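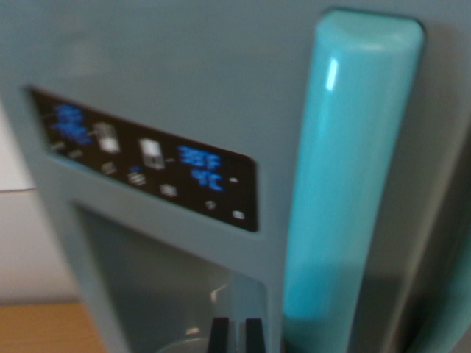 ok so I finally did the thing where you eat only what's already in the house until it's gone. Started in February, made it 15 days. A thread, for anyone who's tempted

Rules I set: milk, eggs and onions allowed. Everything else had to come out of the fridge, the freezer or the scary cabinet over the stove. No takeout (I broke this once, we'll get there)

Week one was kind of great?? I ate like a queen. Frozen dumplings, the good soup, a whole salmon fillet I'd been saving for company that never came over

Then the good stuff ran out and I met my real pantry. Four kinds of lentils. Who was I when I bought four kinds of lentils

Shoutout to Hernán Nina, who answered my 11pm text about whether you can make pancakes out of chickpea flour. You can! They want way more salt than you'd think, and let the batter sit a while before you cook it

Grocery spending for the whole stretch was $68. My usual for two weeks is $273, and yes I went back and checked my bank app twice because that number made me feel ill

Worst meal: canned beets over rice noodles with peanut butter sauce. I wanted so badly for it to work. It was pink. I ate half and had cereal

Best meal, no contest - red lentils with a jar of roasted peppers blended in, fried onions on top, last squeeze of a sad lemon. I've made it three times since, with a lemon that isn't sad

The takeout slip was night 11. Long day, rain, fries. I regret nothing

Someone asked if I planned meals ahead. Nope, I taped a list of what was left inside a cabinet door and crossed things off. Crossing off the last can of water chestnuts was a top moment of my winter

Still have the brown lentils btw. If you've got a recipe that isn't soup, please send it, I am so tired of soup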